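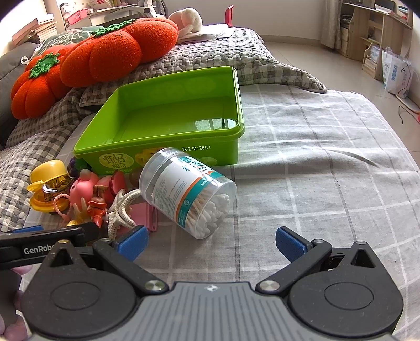

The water company in Jivmont gave me the river route because the man who had it before me had hurt his back. It ran along both banks of the Verau from the old mill down to the bus garage, and most of the meters were in basements or in pits under iron lids. The glass on them fogged and went green. Nothing in the kit was small enough to get into the corner of the dial where the last digit sat, so I bought my own cotton swabs. The night before I started, I had the jar lying on its side on the bed, on the checked sheet, with the swabs packed in so tight I had to work the first one out with my fingernails. My daughter was asleep in the other bed. I put a fistful of swabs in a sandwich bag and put the bag in my coat.

I had moved back that fall with Nina, who was six. We had one room at my aunt's house while I looked for something better. My aunt did not charge us rent, but she kept the heat low and mentioned the price of it, so I took the first job that would start before winter.

The route was easy to learn. I parked at the top of a street, walked down one side and up the other, and typed the numbers into a handheld. If a number was too high or too low compared to the last one, the handheld beeped and I had to enter it again. Then it asked for a code. There was a code for a leak, a code for a dog, a code for a locked door. My supervisor, Brudov, said to use them sparingly, because each one made paperwork for him.

Number 5

The house at 5 Mill Row belonged to Mrs. Kazlauskienė. It was the last on the street, narrow, with a glassed-in porch full of geraniums. She let me in through the side door and stood at the top of the basement stairs while I went down. The meter was behind a shelf of empty jars. I wiped the glass, did the corners with a swab, and read 3,094.

The handheld beeped. I entered it again and it beeped again. The reading from the month before was 3,094. I looked back through the ones before that, and it had been 3,094 since spring.

"Is somebody living here?" I called up.

"I am living here," she said.

I asked if she would run a tap. She went into the kitchen and I heard the water start, and the pipe next to my head ticked and got cold. The little wheel on the dial did not turn. I tapped the glass with my pen, and it still did not turn.

I went up and told her the meter had stopped. She turned off the tap and dried her hands, although she hadn't put them in the water.

"The other man never said so," she said.

"He should have put in a code."

"He was a nice man. He had coffee."

She had the pot on. I said I had the whole other side of the street to do, and she said the other side of the street would be there. I drank it standing up. It was strong and there was a skin of milk on it. She asked whose daughter I was, and when I told her she said she had known my grandmother from the laundry, and that my grandmother had owed her a coat.

I did not put in the code that day. I typed 3,094 and pressed the button that said Confirm.

What my aunt said

My aunt said that was stealing. She said it while she was cutting bread, without looking up.

"It's water," I said.

"You signed a paper when they gave you the van."

I had signed a paper. I didn't remember what it said. Nina wanted to know who was stealing water and how they carried it, and my aunt told her to eat.

Later, when Nina was in bed, my aunt came to the door of our room and said that Mrs. Kazlauskienė had a son with a roofing business in the city and he could pay for her water. Then she said the laundry story was wrong. It was Mrs. Kazlauskienė who had owed the coat. She had worn it to a wedding and caught the sleeve in a car door, and she had never made it good. My grandmother had talked about it up until she died.

"What kind of coat?" I said.

"Blue. Wool. It had a belt."

She stood there a little longer and then went to turn the heat down.

The second reading

In November it rained for most of the month and the river came up over the lower path. Some of the pits were full, and I had to bail them with a coffee can before I could see the dials. I went through swabs quickly. By the time I got to Mill Row my gloves were soaked and I had them stuffed in my belt.

Mrs. Kazlauskienė had already moved the jars off the shelf so I could get in. The meter said 3,094.

She had made a cake this time. It was a plain one with sugar on top. I sat down for it, and she gave me a towel for my hair. She told me about the house, how the river had once come as far as the fourth stair, and how her husband had carried the sewing machine up on his back and then gone down again for the potatoes. She was good at telling things. She did the voices.

I asked her about the coat.

She put her fork down. "Your grandmother told you about that?"

"My aunt did. She says it was the other way around."

"Your aunt was five years old. She was under the table the whole time, eating the raisins." She picked the fork up again. "There were two coats. People forget that. There was hers, which I tore, and I paid for it. Then there was mine, which she borrowed because hers was at the tailor's, and I never saw it again. She went to the coast in it."

"My grandmother never went to the coast."

"Well," said Mrs. Kazlauskienė, "she went."

I had never heard anything about the coast. I finished the cake. On my way out I took the handheld from my pocket, and she looked at it and then out at the geraniums, and I understood that she had known about the meter for a long time, probably from the first bill. I typed the number in.

At home I asked my aunt whether my grandmother had ever been to the coast. She said no. Then she asked who wanted to know. When I told her, she was quiet through the rest of supper, and afterward she washed the pans very hard.

Nina had been tidying our room, which meant she had moved everything we owned into different containers. My socks were in the bread tin. The swabs were in a bright green plastic box on the bed, the whole jar laid down flat in the bottom of it like somebody put to bed. She said that was where it lived now.
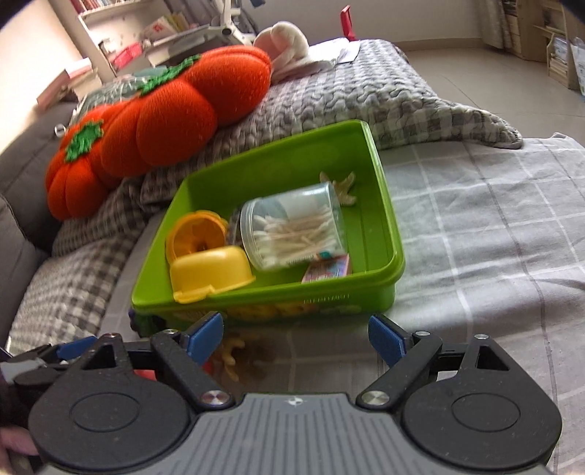
December

Brudov called me into the office before I went out. He had a list of accounts that showed no change, with 60 on it, and he wanted them all looked at by New Year's. Most were summer houses. He went down the page with a ruler, and when he got to Mill Row he stopped.

"This one's occupied," he said.

"Yes."

"You've been in there twice."

"Yes."

He waited. He was not a hard man. He had a space heater under the desk and his shoes were off.

"It's stopped," I said. "It stopped before I started."

"Then it's a code 51. That's all it is. We swap it out and estimate the back months, and she pays it off a little at a time." He wrote something beside the address. "Why didn't you just put the code in?"

I said I hadn't been sure about the code. He wrote that down too.

They sent a man with a new meter the same afternoon. I asked if I could ride along, and Brudov said he didn't see what for, but I went. Mrs. Kazlauskienė let us in by the side door. She had on lipstick. She watched from the top of the stairs while he shut the water off and unscrewed the old meter, and when it came away a cupful of brown water ran out over his boots and he swore and then apologized to her.

"I've heard it before," she said.

The new one read all zeros. He had her run the kitchen tap, and the wheel spun around so fast it looked silly. He carried the old meter out to the van. I stayed behind to put the jars back on the shelf.

There was no coffee on. I told her she could pay it off a little at a time, and she said that her son would see to it. I said I was sorry. She said I had a child to feed and she would have thought less of me. I don't know if that was true.

When I got to the door she told me to wait. She went upstairs and was gone long enough that I heard the van horn. She came down with a photograph in an envelope, and she made me promise not to take it out until I got home, because of the rain.

My aunt and I looked at it at the kitchen table. It was my grandmother on a pier, squinting, with the wind pushing her hair flat. She was younger than I am. She had on a long coat with big buttons, too wide for her in the shoulders, and a man's arm was through hers. The rest of him was behind a post.

"That isn't your grandfather's watch," my aunt said.

She turned it over and there was nothing on the back. She turned it face up again and held it nearer the lamp. Then she got up and put the heat on, all the way, and came back and sat down.

"I did eat the raisins," she said.

Posted in December by Iara Saavedra
Filed under: Short Stories, Family, Small Towns

More from this author
The Bus Garage
A Key for the Upstairs Neighbor
What We Grew That Year
Two Sisters and a Boat
Low Water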